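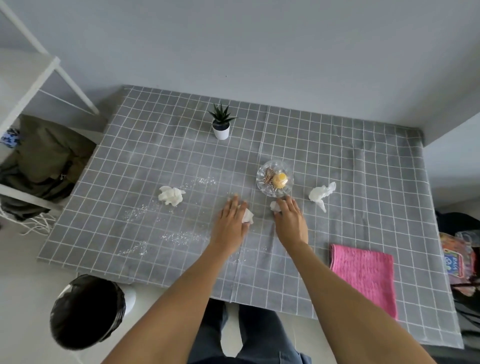 September, nearly half past ten at night

I have walked to Riltwood and back and my legs are singing! Nineteen kilometres if you count the bit where I went wrong behind the waterworks, and I do count it, I earned it. I've been meaning to do the old drovers' path ever since I moved to Teketstead, and kept putting it off for rain or shopping or sheer idleness, and now I could kick myself for wasting two summers.

Set off at ten to seven with cheese rolls, a flask and the big scarf. Mist lying all along the river as far as the Drukport road, so thick that the cows were only heads. Then up through the beeches and out into full sun at the top, just like that. I laughed out loud. A man with a spaniel gave me rather a wide berth.

The climb is 117 steps cut into the bank (it says so on a little iron plate at the bottom, which I thought was very fair of them) and every single one is a different height. Had to stop twice. Found blackberries at the second stop, the fat late sort that come off in your fingers, so that was a long one. Filled the empty roll bag and then my hat.

Riltwood itself is tiny and perfect. A green, a pump, a chapel with a blue door, and the bakery, Harahap, where I had a coconut bun still warm and a pot of tea for myself and then, oh well, another bun. The woman there told me the yew by the chapel is 200 years old at the least and that owls nest in it. I sat under it for ages and saw no owls, but I did see a nuthatch going down the trunk head first, my first since spring. What a bird! Like a tiny burglar.

Coming back I took the lower path and that's where the waterworks got me. The sign has turned round on its post, so you follow it quite happily into a field of sheep and a locked gate. Note for next time: keep the hedge on the left until the second stile, never mind the sign.

The last bus passed me a mile from home, up to 70 people on it by the look of things, all steamed up, and I felt enormously smug on my own two feet – one of them with a blister the size of a broad bean.

Blackberries are in the fridge. Jam tomorrow if there's enough sugar, crumble if not. Must also ring about the boiler, and find the other walking sock.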